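Fernport Tenants' Association
Minutes of the general meeting, December 2, 2018

Present: Nabil Rizk (chair), Eun-seong Ra (minutes), Fongchan Thaweesak, Faraji Gachanja and 14 other residents. Apologies from Nattawut Saithong, who sent a two-page letter in his place. It was read aloud in full, at his request.

1. Minutes of the October meeting
Approved after the word "shouting" was changed to "discussion."

2. Elevator
Nabil has spoken to Berchtold, who manage the building. They say the part has been ordered. They also said this in October. Faraji asked whether it was the same part. Nabil will find out.

3. Bike room
Fongchan reported that 18 bikes are now in a room meant for far fewer, and that several have no front wheel and one has no wheels at all. Owners will have until the next meeting to tag theirs. A resident from the third floor asked if a unicycle needs a tag. It does.

4. Refreshments
The budget for snacks was renewed without debate, the only item this evening to manage it. Supplies did not last until item 5.
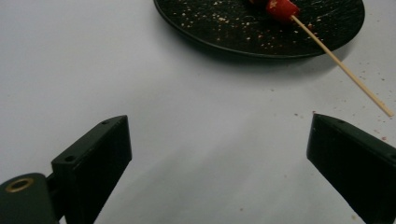
Crumbs on the black plate, item 4.

5. Courtyard
Two quotes came in for repaving. Grumel asks $2000 and Sudine asks $800. Faraji pointed out that the Sudine quote leaves out taking away the old stones, and wondered where they would go. Suggestions were heard — not all of them can be minuted. Fongchan will ask Sudine for a full price. Nattawut's letter was against paving of any kind and in favor of moss.

6. Noise
The piano on the second floor was raised again. The pianist, who was present, offered to stop at nine. The neighbor below said the hour was fine and the trouble was the piece. They will talk privately.

7. Other business
The laundry room door sticks. The sign saying that the door sticks has fallen off. Eun-seong will print another, larger.

Action items: Nabil, elevator part. Fongchan, bike tags and Sudine. Eun-seong, sign. Faraji will reply to Nattawut's letter, keeping it to one page.

Meeting closed at 9:20 p.m. Next date to be posted by the mailboxes.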